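The Pen Cup Project

12/24/25

Gifts are wrapped, the cookies are cooling, and I have an hour to myself, so naturally I'm going to write about pens.

I have wanted to deal with our pens since August. That was when I needed to sign one form, just one, and went through the kitchen drawer, the basket by the phone charger, the coat pockets and the glove compartment before I found something that would write. And it was green! I signed a school form in green glitter ink and nobody complained, but I thought about it for months.

So last weekend I finally did it. I collected every pen, pencil, marker and highlighter in the house and dumped them all out on an old bath towel. (Use a towel. A leaky one got me through a newspaper the last time I tried this, and I scrubbed the counter until dinner.) The heap was enormous. There were pens from the bank, pens from a hotel we stayed at for one night, a fat four-color clicker I was so happy to see again that I clicked it all afternoon.

Then came the scribble test, my favorite part. Every pen got a scrap of paper and 10 seconds. If it wrote, it stayed in the running. If it skipped, it got one more try after a few circles on the sole of my sneaker, a trick I learned in college that works more often than you'd think. If it still skipped, out it went. I was ruthless! I even let go of my old Nekuvden rollerball, the one with the nice heavy barrel, after I looked up refills and found they stopped making that size.

The survivors got sorted by where people really use them. Two ballpoints went to the kitchen, next to the grocery list. The markers went up to the craft shelf in a Trudari tin that used to hold tea and still smells a little of bergamot, which I love. Highlighters went in my work bag. The rest, the good everyday stuff, was going into a cup on a table, where anyone walking by could grab one.

I did a silly amount of thinking about the cup. I tried a mug first and it was too wide, so everything slumped over. I tried a jam jar, and it was so light that it tipped every time I pulled out a pencil. What I've come around to completely is the plain dark mesh kind, the little round one you see in every office supply aisle. The dust falls through instead of turning into gray felt at the bottom, you can see how full it is, and it doesn't try to be cute.

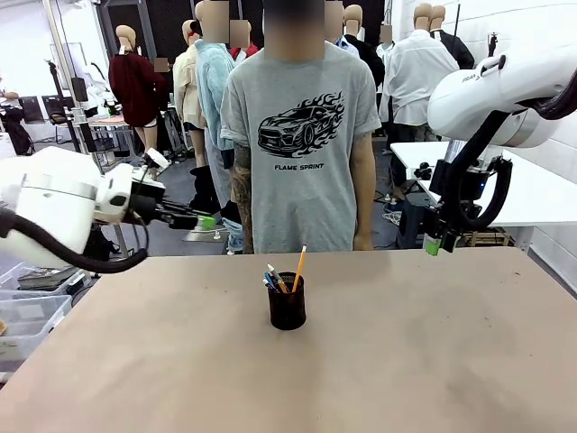 My other big discovery is how few you need. I used to pack a cup until I couldn't get one out without bringing three friends along. Now I keep a small bunch of pens and one sharp pencil, preferably yellow, preferably wood, and point up. I know there are point-down people. I've lived with point-down people. But I want to see at a glance whether it needs sharpening, and a fresh point sticking up over everything else makes me want to sit down and do a crossword.

Caps are the one thing I haven't solved. I like capped pens much better than clickers for writing letters, but the caps wander off, and I found a whole handful of them behind the sofa cushions with no pens to match. For now the rule is that the cap goes on the back end while you write and comes straight home after. We'll see how that holds up with a house full of guests tomorrow.

The dead pens are in a paper bag by the door waiting for the drop-off bin, and the extra good ones are going to the classroom supply box after break. I still have the pencil drawer to do, with all those tiny golf pencils, and I can't wait. Next week, if the sharpener turns up!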